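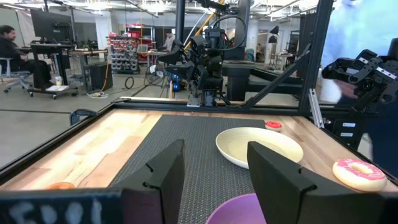 Left wrist view, gripper open over the mat.

Wisach tabletop episodes, data card and loader notes

Wisach is a set of two-arm tabletop manipulation episodes together with the loader, the replay tool and the baseline policy config we use on them. The objects are toy food and tableware: donuts, bowls, a plate. The set was made to test policies that have to combine a narrow wrist view with a fixed view of the same table, where large foreground objects can hide small ones.

Contents

3000 episodes, split by session and not by episode. Two episodes from the same session never land on both sides of the split. Each episode directory holds one video file per camera, a state log, an action log and a short text instruction. Held-out sessions are listed in splits/heldout.txt. Don't reshuffle them if you want to compare numbers with the baseline.

State and action format

The state vector has 14 values: six joint positions and one gripper opening per arm, left arm first. Actions use the same layout and are absolute joint targets, not deltas. Gripper opening is normalized so that 0 is closed and 1 is fully open. Joint values are in radians.

Control targets are logged at 20 Hz. Video is resampled to the same clock at export time, nearest frame, no interpolation. If your policy predicts chunks, set chunk_len in the config and leave the replay rate alone - the replay tool assumes one action row per tick and will run the arms too fast otherwise.

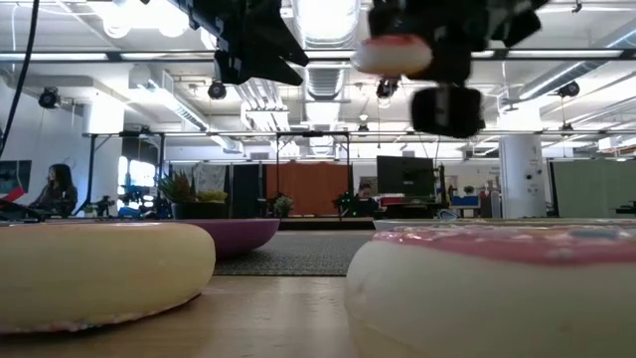 Motion blur is left in. The early export dropped blurred frames with a sharpness filter, and that removed a large share of the transport phase, so policies trained on it tended to stall after a grasp. The filter is still in the code as drop_blur and is off by default.

Loader

The loader, zullau, reads episodes lazily and keeps an index in memory. Build the index once:

zullau index --root ./wisach
zullau check --root ./wisach --split train

The check command compares row counts between the state log and every video and prints the episodes that disagree. A mismatch of one frame at the end is normal and gets trimmed. Anything larger is skipped with a warning.

Baseline

The config in configs/heitmann.yaml trains a transformer policy with one image encoder shared by all views. On the held-out sessions it completes 81 percent of single-object pick and place instructions. We do not report a number for two-arm instructions yet. The success labels for those were made under two different rules and need another pass.

Most of the remaining failures are late gripper closure, followed by placement on the rim of a bowl. Adding a small loss weight on the gripper channels helped with the first and did nothing for the second. 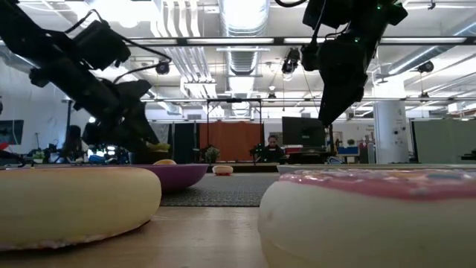

Can I train on the fixed views only?
Set views: fixed in the config and the loader will skip the wrist videos. Expect weaker grasps on small objects, and retune the image crop before comparing against the baseline.

Known issues

Camera extrinsics are stored per session. Older sessions have the left wrist transform inverted; the loader corrects this when it sees format version 1 in the metadata. Code that reads the files directly has to do it by hand.

Instruction text is not normalized. The same object can have several names across sessions, and spelling varies.

The Bristberg converter writes a compatible directory layout but leaves out the action log. Episodes converted that way can be used for perception work - they will fail zullau check.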